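Laundry day, the new way

So we've been in the unit at Brekham for 14 days now and I can finally say I've made friends with the laundry. Well, with the washing machine. The dryer and I are still not speaking.

If you read my last post you'll know the old top loader didn't survive the move from Haverford (RIP, you leaked everywhere but I loved you). This place came with a front loader already in it, and I was so nervous about it! You can't just lift the lid and chuck in the sock you find on the stairs. My old system was basically all sock, no plan.

My new system is darks first, straight after brekkie, and everything gets shoved in until I remember I'm meant to leave room at the top. I also hang the next thing over the door so I don't forget it, and then I forget it.
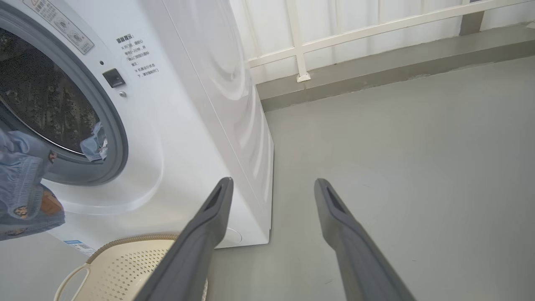 Darks in, blues still making up their minds.

The notice on the front is in Chinese, with a heading that means a friendly reminder, and I find that very sweet. I've been working my way through the rest with a translation app - slow going, but I'm learning heaps.

I did splurge on a new basket from the homewares place in Hendgate, $25 and worth every cent because the handles don't dig in. Next job is a proper shelf for the powder and the pegs, which are living in an ice cream tub on the floor. If anyone's got a good way to dry doona covers on a tiny balcony, please leave me a comment, I've got two of them to do this weekend and it looks like rain.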